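4.2 Does matching cutlery matter to diners?

The claim that heavier or better matched cutlery makes food taste better has had a long run in the trade press, and two of the canteen managers we spoke to at Kemeys repeated it to us as settled fact. We are less sure. Most of the studies behind it were done in one sitting, with people who knew they were taking part in something, and with a meal they had not paid for. Asking a diner whether they liked the fork tends to make them think about the fork.

Our own survey was meant to get round this. Diners at the Kemeys and Erkthorpe canteens were given a card with their change and asked to rate the meal, the wait and the room. Cutlery was not mentioned. In the matched weeks every place had pieces from a single pattern; in the mixed weeks the trays were filled from whatever the kitchen had in its drawers. We received 147 usable cards, 82 of them from Kemeys.

Ratings for the meal hardly moved between the two conditions. The small rise in the matched weeks at Erkthorpe disappears once the roast dinners are taken out, and the roast dinners happened to fall mostly in matched weeks. Owen, who drew up the rota, accepts that this was a flaw in the plan. Tovar would go further and drop the Erkthorpe figures altogether. We have kept them in, but we would not want anyone to lean on them.

The free comments are a little more useful. Of the 21 cards with something written on the back, most dealt with queues, portion size or the heating. One diner at Kemeys wrote that the spoons were "too big for a yoghurt", during a matched week. Another complained that the forks looked as if they had come from different houses, and then gave the meal full marks. It is hard to build a theory of taste on this.

There is also the question of what "matched" means. Earlier writers treat it as obvious. In practice a canteen drawer holds near matches, old patterns with newer replacements, and pieces that share a finish but little else. Two people sorting the same drawer may well disagree, and ours did. Plain and decorated handles were the easy cases (Figure 3). Slight differences in length or in the curve of the neck caused most of the arguments, and we doubt that a hungry person with a tray would see them at all.

Figure 3. Forks and spoons on a pale tabletop. The fork at the far left has a plain handle; most of the other pieces have openwork decoration. 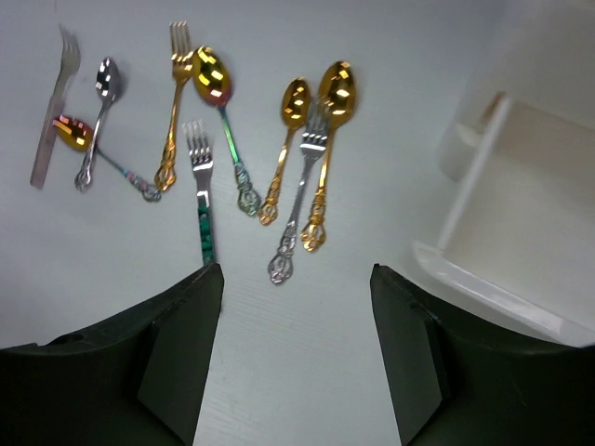 4.3 Cost and replacement

If the effect on diners is as weak as it seems, the case for buying full matched sets has to rest on money. The supplier Brostik argues that a single pattern is cheaper to replace over time. Its figures assume that the pattern stays in production, and the one used at Erkthorpe was withdrawn after 19 months. The Evbridge site, which buys odd lots at auction, spent less over the same period and had no complaints on record, although it kept no record of complaints before November, so this tells us very little.

We would want to see a longer trial, with menus properly balanced across the weeks, before advising any canteen to change what it buys.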